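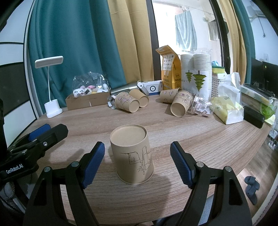
Cup drop fault on drinks machine after change to paper cups

Support > Drinks machines > Cup drop and cup station > Closed tickets

Search tickets Go Advanced search

Site: Tusdale, ground floor kitchen
Machine: Dokden free-standing hot drinks machine
Opened by: Bernadette Moulin
Handled by: Gilles Lacroix
Opened: 13 October 2019
Status: Closed

Fault as reported

Machine drops two cups together, or drops none and shows CUP FAULT. When it drops none the drink is not poured and the credit is kept. Started after the last of the plastic cups ran out and the turret was filled with the new kraft paper cups, the ones with the bamboo drawing. Cups come from Hamel on the standing order. Switching off and on clears the message but the fault returns, usually within the same morning. Nothing else on the machine was altered.

Bernadette Moulin

First reply

Please check the following before we send anyone.

1. Open the door and look at the cup turret. All tubes should be upright and seated in the base plate.
2. Look for any cup lying on its side on top of the drop ring.
3. Take the cups out of the tube over the ring and separate them by hand. Note whether they come apart freely or stick.
4. Put the same cups back, rim upwards, and do not press the stack down.
5. Run the cup test from the service menu 30 times with the door switch key in. Write down doubles and misses.

Please also say where the spare sleeves are stored.

Gilles Lacroix

Reply from site

Turret is seated. No cups on their side. Some of the cups came apart freely, others needed a twist. Refilled as described.

Cup test, 30 drops: 10 doubles, the rest single. No misses in the test. CUP FAULT came up later when people were using it, so the misses are still there.

Spare sleeves are in the cupboard under the sink. The plastic ones were kept there too and never gave trouble.

Bernadette Moulin

Second reply

Two separate faults, I think. I will take the doubles first.

The drop ring has cams that turn and hold back the second cup by its rim while the first falls. The height of the cams is set for the rim of one type of cup. A rolled paper rim is thicker than a moulded plastic one, and the gap between one rim and the next in the stack is different. If the ring is still on the plastic setting the cam can go in under the second rim instead of over it, and both cups are let go.

The setting is on the side of the ring, a small lever with a letter beside each position. P is plastic. K is paper. To change it:

1. Switch off at the wall.
2. Lift out the turret.
3. Release the ring by the two clips at the front and pull it towards you.
4. Move the lever from P to K until it clicks. If it is stiff, wipe the track with a damp cloth. Do not oil it.
5. Refit the ring, then the turret, then switch on.

Move the spare sleeves out of the cupboard under the sink. Paper takes up damp there and the walls of the cups grip each other. A dry shelf will do. Keep the sleeves closed until needed. Please throw away any open sleeve that has been in that cupboard, or use the cups for something else.

Gilles Lacroix

Reply from site

Lever was on P. Now on K. It was stiff and there was dried coffee in the track. Sleeves moved to the stationery shelf. Fresh sleeve in the turret.

Cup test, 30 drops: no doubles.

CUP FAULT is still coming up in normal use. A cup drops, stands on the station as it should, and the machine says there is no cup. Turning the cup slightly sometimes makes it carry on.

Bernadette Moulin

Third reply

Good, the ring can be left alone now.

The remaining fault is the cup sensor. The service menu test only turns the ring and does not read the sensor, so it will not show up there. The sensor is behind the small window at the back of the cup station. It sends out a light and looks for the light coming back off the cup. A matte brown cup returns less of it than a shiny white plastic one, and where the black print faces the window it returns less again. That would fit with turning the cup.

Clean the window first, with a soft cloth and warm water. Then:

1. Service menu, Inputs, Cup sensor. The reading is shown as a number.
2. Read it with the station empty.
3. Stand a cup on the station and read it again. Turn the cup and take the lowest reading.
4. Send me all of these and the trip level on the line underneath.

Gilles Lacroix

Reply from site

Window was dirty, now clean. Empty reads 1. With a cup the lowest reading is 10. Trip level is 13.

Bernadette Moulin

Fourth reply

The trip level is above your lowest reading, so the machine fails to see the cup when it lands that way round. Set the trip level to 5 and save with the green key. If you leave the menu with the door switch the change is lost.

Do not set it lower than that. Steam on the window can raise the empty reading, and the machine would then pour with no cup in place.

Gilles Lacroix

Reply from site

Set to 5 and saved. Checked again after a restart and it has held. No CUP FAULT since. Drinks counter shows nearly 1,000 since the change.

The machine at Tidivwood is the same model and goes over to the paper cups in November. Can this be done there beforehand?

Bernadette Moulin

Closing note

Lever and trip level to be changed at Tidivwood on the day the cups are changed, as the K position will cause misses with plastic. Separate ticket raised. Lost credits at Tusdale to be refunded from the fault list in the machine's memory; send me the printout.

Sensor window added to the weekly cleaning sheet for both sites.

Gilles Lacroix

Contact support | Copyright Dokden | Back to top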